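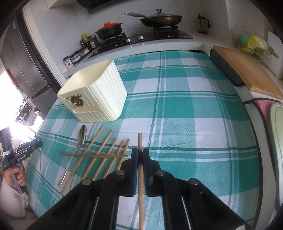
Monday, April

Back on the study guide. Printed the second proof of the Ruth chapter before lunch and read it on paper. The map page is still too dark. The hill shading eats the place names around Moab, and Bethlehem sits half in the fold. Moved the map 6 mm to the outside and lightened the shading one step. Will check again on the next proof.

Paper: the Bimetti sheet shows the verse references from the other side of the page. Fine for the leader's notes, too thin for the reading pages. Finari is heavier and takes the small type better, but a block of 200 leaves comes out thick and the spine cracked when I opened it flat. Apinya Ratanaporn wants to try it with the grain turned. She has cut a set and left it under the press, 4 p.m. Don't open it before tomorrow.

Text notes:

- Ruth 1 to 4 now runs on eight pages, was ten. The long note on gleaning went to the back with the other law notes (Leviticus 19, Deuteronomy 24).
- Sidebar on the kinsman-redeemer repeats itself in the second paragraph. Cut it. Leave the pointer to Leviticus 25.
- Family line at the end of chapter 4: check spelling of Salmon / Salma against the translation we are using. The index has both.
- Discussion questions are too many. Keep five per chapter. Apinya would like one of them to be answerable by somebody who hasn't read ahead, and I agree.

Index: 2,000 entries as of this morning, and 600 of them are bare place names with no note. Took out the ones that appear only in lists. Have not started on Joshua, where most of the trouble will be.

The old Dresden picture Bible came back from the shelf for the chapter openers. The line work of Ruth in the field scans well at full size but fills in when reduced. Try it at two thirds, no smaller. The Judges opener can stay as is.

Type: Noiphan for the headings looks good in dark red and poor in gray. Using the red. Verse numbers go up half a point.

Print run stays at 200 for the first round. The groups can have loose copies of Ruth before the bound ones are done.

To do: second spine test, Salmon / Salma, new proof of the map page, ask about the missing page in 1 Samuel 3.

Contact | Copyright Noiphan Study Books | Back to top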